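Allix Foods and Irkis Markets Announce Regional Program for Unpackaged Bakery Sales

Shoppers in 370 stores will be able to bring their own bags to the bakery counter beginning in September

Allix Foods, a regional producer of breads and baked goods, and Irkis Markets, its largest retail customer, announced today that they will remove single-use packaging from most fresh bakery items sold at Irkis bakery counters. The program begins in September and will extend to all 370 Irkis stores over the following seven months.

Under the agreement, rolls, loaves and savory pastries baked in store will be offered loose from covered cases. Customers may carry their purchases in a clean bag or container of their own, or may request a plain paper sleeve at no charge. Printed plastic film will no longer be used for these items. Sliced bread and products made for customers with allergies will remain sealed.

The announcement follows a trial in two Irkis districts, Hamdy and Bosska. During the trial, bakery staff recorded how purchases left the counter and collected comments from customers. Most of the comments concerned practical matters such as the position of the tongs, the size of price labels and the speed of service at busy times. The two companies have changed the layout of the counters in response. Tongs are now attached to each case, labels are printed in larger type, and a separate scale has been added for customers who bring containers.

Allix Foods has also adjusted its baking schedule. Dough is prepared at the company's Hamdy plant and delivered chilled to each store, where it is baked in smaller batches through the morning and again in the late afternoon. Smaller batches shorten the time that unwrapped items spend in the case and are expected to reduce the amount of unsold product at closing.

"Our customers have asked us for less packaging for a long time, and they have also told us that bread must stay fresh and be handled properly," Allix Foods said in a statement. "The new counters and the new schedule were planned together so that both requests could be met."

Irkis Markets will train bakery employees before each store joins the program. Training covers handling of unwrapped food, cleaning of cases, and the correct weighing of customer containers. Employees may decline to fill a bag or container that is visibly soiled and will offer a paper sleeve instead.

Reusable fabric bags are suitable for most items on the bakery counter, including sausage rolls and twisted pastries. Customers who use natural-fiber bags such as jute are advised to shake them out after each trip and to line them with a clean cloth when carrying glazed or filled products. 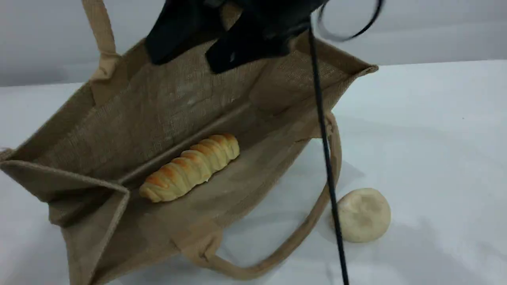
Store Schedule and Availability

Stores in Hamdy and Bosska will continue under the trial arrangements and will move to the full program in September. Remaining stores will be added by district. Notices will be posted at each bakery counter two weeks before the change takes effect — prices and loyalty discounts are not affected.

Independent grocers supplied by Allix Foods may apply to join at a later stage. Application forms will be available from the Allix Foods trade office when the first group of stores has been completed.

About Allix Foods

Allix Foods produces fresh and chilled bakery goods for grocery stores, cafeterias and food service customers. The company operates plants in Hamdy and Bosska.

About Irkis Markets

Irkis Markets operates neighborhood grocery stores with in-store bakery, deli and produce departments.

Media inquiries may be directed to the Allix Foods communications office. Customer questions about individual stores should be addressed to the Irkis Markets service desk.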